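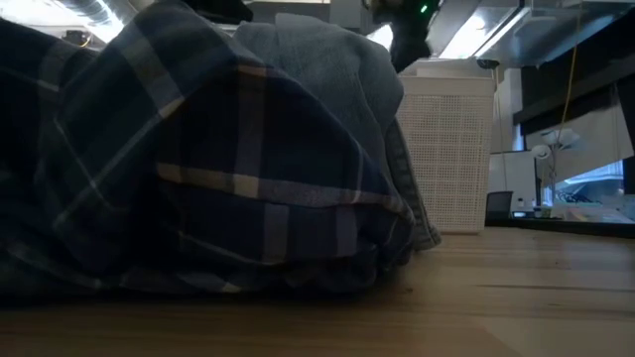 Camisa de cuadros azul marino y prenda de color azul grisáceo sobre una mesa de madera.

Trinden amplía su red de recogida de textil usado con 72 nuevos puntos

La empresa de gestión de residuos textiles Trinden pondrá en servicio en diciembre 72 puntos de recogida adicionales, con lo que su red alcanzará las 121 ubicaciones. El material recogido se trasladará a la planta de clasificación de Skimton, que opera en dos turnos.

El proceso consta de una separación manual por estado de uso y una segunda clasificación por composición de fibra. Las prendas aptas para reutilización se destinan a la venta de segunda mano; el resto se envía a desfibrado o, cuando la mezcla de fibras no lo permite, a la fabricación de paños industriales.

«La fracción de algodón es la que presenta mejor salida, siempre que llegue seca y sin restos de pintura o aceite», señala Marlies Oberholzer, directora de operaciones de Trinden. «El elastano sigue siendo el principal obstáculo en el desfibrado».

En el último ejercicio la planta procesó 429 toneladas. La ampliación incluye una nueva línea de retirada de botones y cremalleras, suministrada por Eskildsen, cuya puesta en marcha supervisará el ingeniero Pirmin Kuster.

Los contenedores admiten ropa, ropa de hogar y calzado atado por pares — siempre en bolsa cerrada. Quedan excluidos alfombras, colchones, almohadas y textiles mojados. El horario de depósito será de 7:00 a 22:00 h.

Contacto de prensa: Temitope Ezeani, departamento de comunicación de Trinden.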